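# Seyoum, primera temporada: qué gusto de serie

Me la terminé en agosto, en dos tirones, y llevo desde entonces recomendándola a todo el que se me pone delante. *Seyoum* es una comedia dramática sobre una agencia de actores de segunda fila, Breretti, que sobrevive colocando a sus representados en bodas, ferias y anuncios de colchones. Suena a poca cosa, ¡y es una delicia!

El cuarto episodio es mi favorito. La agencia manda a un antiguo galán de telenovela a inaugurar un concesionario, él cree que va a un festival de cine, y la secuencia del discurso (con 500 sillas y casi todas vacías) me hizo reír y luego me dejó un nudo en la garganta. Está rodada casi entera en un plano larguísimo, sin música, y el actor lo aguanta todo con la mirada. 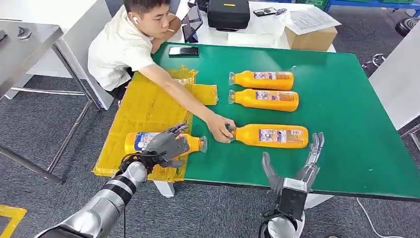

También me encantan los secundarios. La recepcionista tiene quizá 4 frases por capítulo y se lleva todas las escenas, y el contable que ensaya monólogos en el ascensor merece serie propia - lo digo en serio. Los episodios duran 50 minutos, salvo el último, que se va a 62 y no le sobra ninguno.

¿Pegas? La trama de Plomedent, la clínica dental que quiere comprar el edificio, tarda en arrancar y en el segundo capítulo se hace algo pesada. Y los subtítulos de Tranuvora, la plataforma donde la he visto, van un pelín retrasados en las escenas con mucho diálogo cruzado.

Pero la volvería a empezar esta misma noche. De hecho ya he repetido el piloto, y hay un chiste con una fotocopiadora que la primera vez se me había escapado por completo.

Septiembre de 2023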